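Home Workshop Projects Kitchen Tips Safety Archive Contact

Working rules for a robot arm at the sink

These are the rules we use when a small arm is set up over a sink basin, at home or on a bench. They were first written down by Henrique Aguiar for the Tumevico workshop and have been changed a good many times. Uchenna Odukoya went through the electrical part and rewrote most of it. The last full revision is 2018-01-03. If you have an older printout, throw it out. The old one had the stop button on the wrong side.

The rules assume a bench arm that one adult can lift. Bigger machines need a proper guard and somebody who is trained to sign it off.

Before power goes on

Put the stop button where your free hand lands without looking. For most people that is the front edge of the bench on the side away from the arm. Press it once at the start of every session and check that the arm goes dead. Release it, and check that the arm does not move until you tell it to.

Clamp everything the arm could push. A loose basin will walk across the bench a little at a time, and your saved positions will be wrong by the end of the afternoon. Use at least two clamps and set them well apart. Screw clamps and bar clamps both work. Spring clamps do not hold well enough for this, whatever the package says. Tug each clamp by hand before you start and again after any bump.

A clamp jaw that reaches over a wall is now inside the arm's space. Add it to the list of things to keep clear of, and run the arm past it slowly the first time. The clamp handle counts too if it sticks up.

Mark the reach of the arm on the bench with tape. Use a bright color that you don't use for anything else. We mark the outer limit at full stretch and add a hand's width. Cups, phones and paper stay on the other side of the line.

Cables

Most of our trouble has come from cables, so this section is longer than the rest.

Leave enough slack for the last joint to turn all the way in both directions. Check this with the power off, moving the arm by hand if yours allows it. A loop that looks generous with the arm parked can pull tight when the wrist turns over.

Too much slack is also a problem. A loop that hangs below the gripper will catch on the basin wall. Tie it back to the arm at two places with hook-and-loop straps. Plastic zip ties are fine on a run that never bends, but they bite into a cable that flexes.

Keep power and signal cables in separate bundles where you have the room. Where they have to cross, cross them square.

Look over the outer jacket of every moving cable once a month. Run it through your fingers with the power off. You are feeling for flat spots, nicks and places that have gone stiff. Replace the cable if you find one. Do not wrap it in tape and carry on.

Nothing on the floor that you could trip over between your chair and the stop button. Run floor cables behind the bench if you can, and if you can't, tape them down along their whole length.

Water

Practice dry. Our rule is 16 clean runs in a row in a dry basin before any water goes in, and the count goes back to zero if you change the gripper, the cloth or the program. With water, the arm has to be rated for it or fitted with a sleeve, and the outlet has to be on a ground fault breaker. Test the breaker with its own button first.

Connectors are the weak point. Keep them above the rim of the basin, and put a drip loop in any cable that runs down toward one, so water falls off the low point before it gets to the plug.

Never pour drain cleaner or bleach into a basin the arm is working in. The splash gets into the finger joints and you will not get it all out.

Things to pick up

Start with solid blocks that have flat sides. Choose a color that stands out from the metal. Go to cloth after that, and use one in a strong plain color. A gray cloth on a gray basin is hard for you to see and harder for a camera.

Put some blocks up against the wall and in the corners. An arm that only ever works in the middle of the sink has not been tested. The corners are where fingers jam.

Keep the cloth away from the drain until the arm handles it well everywhere else. A corner of cloth that goes down the hole will hold tight, and a strong arm will keep pulling.

No glass, no knives and nothing hot. We don't make exceptions to this one.

Speed

Run at the slowest setting whenever a hand is inside the tape. When everybody is outside it you can go up to half. We have not found a reason to go faster over a sink. The Trallon bench sheet asks for the same thing in different words.
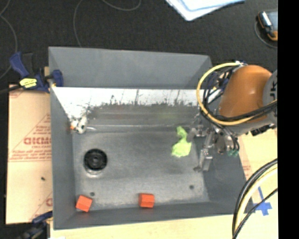 Clamped basin with blocks, a cloth and the gripper on the right-hand side.

Metal fingers and metal basins

Bare metal fingers will scratch a steel sink. If you care about the finish, slip a piece of rubber tubing over the tips or use an old basin. Set the lowest height a little above the floor of the basin and let the fingers close on the side of the block. Scuffs around the same spot mean the height is set too low there.

Shiny metal throws reflections, and a camera can take the reflection for the object. Turn off any lamp that points straight into the basin. A lamp bounced off the ceiling is better. Mendonça, who runs the shop next door, rubs his basin down with a gray scouring pad to dull it. We tried it on one of ours and it does help, but you can't undo it.

The log

Keep a paper log by the bench. Write down the date, who ran the arm, the number of runs and every stop, planned or not. Our log for the first basin came to 2168 runs with 88 stops. Nearly half of those stops were cables. We would not have guessed that without the log, and it is the reason the cable section got rewritten.

If the arm is stopped twice for the same cause in one session, shut it down and find out why before a third try.

Closing up

Park the arm to one side of the basin with the gripper open. Power off at the switch and then at the wall. Take out the cloth and hang it up. Wipe the fingers and check the joints for threads, which wind in tight and are easiest to pull out with tweezers. Loosen the clamps if the basin is thin sheet metal, and tighten them again next time.

The Pleren tubing we use for finger tips comes in packs and keeps for a year or so in a closed drawer. After that it goes sticky. Write the month on the bag when you open it. Ours says September and is due to be replaced.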